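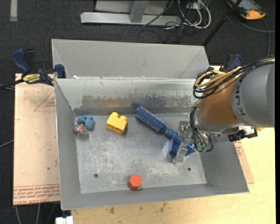

Hokholm 柔性指套件试用与评估
机器人综合实践课程项目报告
小组成员：Relu Surdu、Romana Holub
2018年7月15日

一、项目由来

选题的时候我们在三个方向之间犹豫了很久，最后定下料箱抓取，一半是因为实验室里本来就有机械臂，另一半是因为 Trikasham 公司的 Hokholm 套件刚好可以申请教学试用。申请表四月交上去，箱子送到的那天我们两个都在上别的课，下课以后一路跑回实验室拆的（包装拆得有点难看，后来退回备件时费了不少胶带）。

任务本身说起来很简单：料箱里随意放几样东西，机械臂一样一样抓出来，放进旁边的另一个料箱。真正做起来才知道里面有多少讲究！料箱有壁，手爪有宽度，东西会滚、会翻、会互相靠着。我们想弄清楚的是，一套面向教学的指端套件，加上配套的 Elwood 软件，两个没有太多经验的学生能用到什么程度。

二、套件内容

Hokholm 套件包括一对透明塑料手指、一块转接板、一组备用指、一条信号线和安装用的螺钉。说明书很薄，图比字多，我们很喜欢这种写法。转接板上的孔位和我们的法兰对得上，没有另外加工。

透明手指是这套东西最吸引人的地方。从上方或侧面的相机看过去，手指不会把被抓的物体整个挡住，抓没抓稳、抓在哪个位置，从画面里往往就能判断个大概。我们之前在 Blöndal 实验室的公开课上见过黑色的金属指，手指一伸下去，小零件基本就看不见了。当然透明也有透明的麻烦，塑料表面很亮，背后的物体透过来会变形，边缘有时候还会反出一道亮线，这一点后面再细说。

Elwood 是跟套件一起提供的软件，负责标定、候选抓取点的生成和日志。界面有点朴素，但是日志写得非常好，每一次抓取的时间、姿态、手指开度和结果都有记录，导出来就是普通表格，写这份报告的时候省了我们好多事。

三、实验台的搭建

机械臂用的是实验室里那台 KUKA，装在工作台右侧，从右边伸进料箱。料箱是灰色的金属箱，四面是斜壁，前后各放一个，紧挨着。前面的箱子用来取，后面的用来放，后来调试时又反过来用。

料箱的固定我们改过好几次。最开始只是放在木桌面上，手指碰到箱壁时箱子会挪动，标定就白做了。后来在箱子下面垫了亚克力板（保护纸没撕，想着以后还能拿去做别的东西），再用杆夹夹住箱角，挪动的问题才算解决。夹子的手柄会占一点空间，规划路径时要记得把它也放进碰撞模型里，我们第一次就忘了，还好当时速度设得很低。

线缆是另一件花时间的事。手腕旁边的线要留出足够的余量，余量太大又容易在下探的时候蹭到箱沿。Romana 的办法是先让手臂空跑一遍所有极限姿态，一边跑一边看线绷得最紧的位置，然后再扎带子。这个办法笨是笨了点，可是非常管用，建议下一届的同学直接照做。

四、物体的选择

我们从宿舍和实验室的杂物箱里选了9种物体，尽量让形状和表面各不相同。这里挑几样有代表性的讲。

黄色积木：有平面，有凸点，底下是空的。侧着躺的时候最容易出问题，手指可能夹在凸点上，一抬就转。

橙红色六棱柱：我们最喜欢的物体，没有之一。对边平行，随便哪一对都能夹，软件给出的候选点也总是很稳定。调试阶段只要心情不好，我们就放六棱柱进去抓两次。

浅蓝色小玩偶：四肢圆圆的，凹凹凸凸，没有一个像样的平面。我们原本以为它会是最难的，结果它的表现好得出乎意料，手指卡在肢体之间反而很牢。

蓝色圆梳：又长又细，一头是一圈短刷毛，另一头是光滑的手柄。斜着靠在箱子里时，夹手柄会打滑，夹刷毛一端又会让整把梳子往下垂。

深蓝色棱角块：有平的三角面和尖角。它一旦和梳子的手柄挨在一起，颜色又接近，分割算法就经常把两样东西认成一个。这也是我们花时间最多的组合。

五、测试方法

从第一次通电到最后一天，日志里一共有1,131次抓取，其中很大一部分是调参数时的乱试，不适合拿来比较。正式测试我们只算最后的400次，参数全部冻结，中途不改任何设置。

每一轮的做法是这样的：

1. 把物体装进纸盒，从箱口上方倒进料箱，不用手整理。
2. 运行 Elwood 的识别，保存一份原始画面。
3. 机械臂按照软件给出的排序依次抓取，放到另一个料箱。
4. 同一件物体连续失败两次就换下一个候选。
5. 一轮的时间上限设为大约90秒，超时就停，剩下的物体照实记录。

判定成功的标准也提前写好了：物体离开箱底，越过箱沿，并且落在目标料箱以内。抓起来又掉回去的算失败，一次带出两样东西的单独记一类。Relu 最初主张把“带出两样”也算成功，我们争论了一个下午，最后还是分开记，事后看这个决定很对，分析时这一类数据特别有意思。

六、结果与讨论

先说好的部分。对于有平行侧面的物体，这套手指真的很舒服。软指面贴上去以后有一点点顺应，位置偏了几毫米也能自己找正，我们不用把标定做到极致。六棱柱和竖着的积木几乎成了表演项目，来实验室串门的同学都要求看一遍。

小玩偶一类的不规则物体也让我们很惊喜。Elwood 的候选点有时候看上去毫无道理，放它去执行，居然就抓起来了！我们回看日志，发现这些候选点大多选在物体较窄的地方，手指合拢后能从两侧兜住。

困难主要集中在三种情形。

第一是靠壁。箱壁是斜的，物体贴着壁躺下以后，外侧的手指没有地方可以伸进去。后来我们给料箱模型加了一圈安全边距，碰撞少了很多，代价是贴壁的物体干脆就不抓了。比较理想的做法应该是先拨一下再抓，这个功能我们写了一半，没有来得及接进正式测试。

第二是反光。箱底是金属，上面有不少划痕和磨痕，颜色鲜艳的物体还会在金属面上映出淡淡的色块。识别程序偶尔会把这种色块当作物体的一部分，外轮廓就大了一圈。透明手指带来的亮边也会干扰抓取后的确认。我们试过调整灯的角度，效果有，但是换一批物体又要重新调。最后采用的办法是手臂退出画面以后再拍一次，用前后两张图做差，慢一些，可靠得多。

第三是相近颜色的物体挨在一起，也就是前面说过的梳子和棱角块。手指下探时的目标点常常落在两者的交界处，运气好能夹起其中一个，运气不好就两个一起推走。我们觉得只靠彩色图像很难彻底解决，需要更好的深度信息。

七、对套件的评价

总的印象非常好。安装快，手指耐用，整个学期我们没有换过备用指，只是表面多了些细小的划痕，对抓取没有看得出来的影响。Elwood 的日志功能值得单独表扬一次，别的软件真应该学学。

希望改进的地方也有几处。说明书里没有讲手指的清洁方法，透明件沾上指纹以后很明显，我们是用软布加清水擦的，不知道是不是推荐做法。信号线的接头略松，手腕转得快的时候我们总担心它会掉，于是加了一根扎带。软件里安全边距只能设一个统一的数值，如果能按料箱的每一面分别设置，靠壁的物体就能多抓一些。另外识别参数的名称有几个和说明书对不上，大概是版本更新时漏改了。

如果问我们愿不愿意把它推荐给下一届，答案是愿意，尤其推荐给想把精力放在抓取策略上、不想在机械加工上耗太久的小组。想研究传感或者力控的同学可能会觉得它不够用，手指里没有任何力传感器。

八、后续计划

拨动动作的代码已经上传到课程仓库，分支名就叫 nudge，目前只支持沿长边方向拨。暑假里 Romana 会继续补短边方向，Relu 打算把两次拍照做差的部分改成可以和放置动作并行，这样一轮的时间能再压一压。

实验台暂时不拆，标定文件和夹具的位置记录都放在同一个目录下。要用的同学请先跑一遍线缆检查，再上电。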